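Gistcombe repair hall opens its doors in October

Mindlow is thrilled to open the Gistcombe repair hall this October – a bright, shared space where neighbors can bring broken toasters, torn jackets and wobbly chairs and learn to fix them. Entry is free for the first 2 weeks.

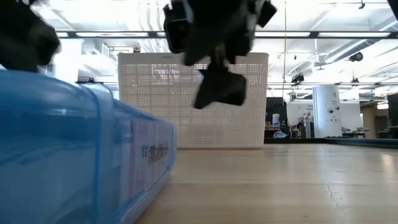

2 min read

The hall has room for 20 people at a time, with evening sessions starting at 6 p.m. Overgaard is lending the hand tools, and Plakitz will run the sewing corner (beginners very welcome!). Sign-up is at the front desk, and kids can come along with an adult.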